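Do You Really Need to Replace It Every Year?
4 min read
Print | E-mail

I changed the water filter under my sink last December, and I've been annoyed about it ever since. The old one came out looking fine. The water tasted the same before and after. The only thing that told me to change it was a sticker with a date on it, and the sticker was printed by the company that sells the filters.

You see this everywhere once you start looking. Furnace filters, smoke alarms, bike helmets, the little sponge in the humidifier. Every one of them has a replacement schedule, and every schedule was written by somebody with a warehouse full of replacements. I'm not saying they're all wrong. I replace my smoke alarms on time and I'd tell anybody else to do the same. But I'd like to know where the numbers come from.

So on Sunday I sat down with the booklet for my filter, a Pruteck, and tried to find out. It says 400 gallons or one year, whichever comes first. Okay. Where does the year come from? If I live alone and drink half of what a family drinks, why does my filter wear out on the same day as theirs? The booklet doesn't say. The website has a page called "The Science" that is mostly a picture of a mountain stream.

I wrote to them. The reply said the one-year limit was "recommended for optimal performance," and then it offered me 13 percent off a subscription. I didn't ask about a subscription.

My brother-in-law uses a Sýkora, and his is rated for 1,000 gallons with no time limit at all. Maybe it's a better filter. Maybe they just have a different marketing department. He can't tell and neither can I, and I doubt the kid at the hardware store in Kustthorpe can either, though he was very sure of himself.

There is a decent argument for a time limit. Water sitting in an old filter can grow things, and carbon does get used up. I accept that. What I don't accept is a round number with no test behind it that I'm allowed to read. A year is how long it takes the earth to go around the sun. I don't see what that has to do with my kitchen.

And it adds up. Mine runs 80 dollars a year, and the used ones go straight in the trash because the recycling place in Drirndale won't take them - I asked twice.

For now I'm writing down my water use on the inside of the cabinet door. When I get to the gallon limit I'll change the thing, and if the year comes first I'll probably grumble and change it anyway.
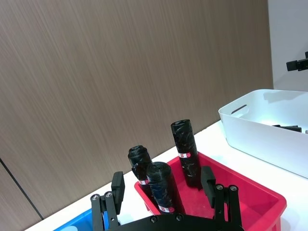

If you've seen a real test, with the method written out, send it to me. I'll read all of it. Please don't send me the mountain stream page, I've got that one.

Recent posts
Extended Warranties, Again
What "Serving Size" Is Supposed to Mean
I Stopped Buying the Good Batteries
The Dentist and the Six-Month Rule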